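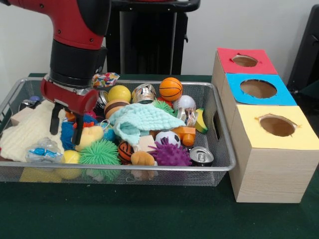 Sorting a mixed bin is the easy part of tidying up, one member said before I'd even got my notebook open, and the hard part is knowing what matters to whoever lives in the house. A kid's favorite thing and a piece of trash can be the same size and the same color. So that's where we started, a good ten minutes ahead of the agenda.

Minutes, Pranundale Home Machines Circle, August meeting

I took the notes again, so blame me for the spelling. We had 12 people in the room and three apologies. Last month's minutes were passed with one fix: the shop with the floor scrubber is Povedora, and I had it down as a bakery. Sorry, Povedora.

1. Can machines do chores yet?

This was the main item and it ran long. I read out my write-up on toy pickup, the job where everything from plush ducks to crushed cans is heaped up together in one basket. My view was that picking up a ball is close to solved and picking up a knitted blanket with things caught in the folds is a long way off. Most people went along with the second half. There was real pushback on the first, mainly from the back row, who wanted to know what I meant by "close" - and I didn't have a great answer.

Somebody asked about speed. I said I'd wait 46 minutes for a tidy playroom if I could be in the kitchen with a coffee the whole time! Others felt that was crazy when a grown-up with two hands and a bad mood gets it done in 9. We didn't settle it. Two members think slow is fine as long as it's quiet.

Then we got onto soft stuff and squashed stuff. A crumpled can or a crushed bottle never has the same shape twice, so you can't just teach one grip and call it done. Cloth is worse. I was asked to write down that laundry is "ten years out," and I have, but the person next to me wanted "five," so there's that too.

2. Report from Povedora

The shop has had its scrubber going after closing time for most of the summer. It does the wide aisles well and gives up at the mat by the door, so a person still mops there. Shelf stocking is all done by hand and they don't see that changing soon. They'd pay for a machine that flattens boxes before they'd pay for anything with arms.

3. Olto and Kingi

We've been offered a talk by Olto and a home visit from Kingi, and we can only fit one in before the holidays. Long back and forth. Kingi won, seven to five, on the condition that they work in a room we pick and we make the mess ourselves. I'm writing to both of them.

4. Other stuff

The kettle is leaking again. Please bring your own mug next time.

Dues stay the same.

Next meeting is at 7 pm in the same room, and the first item is dishes.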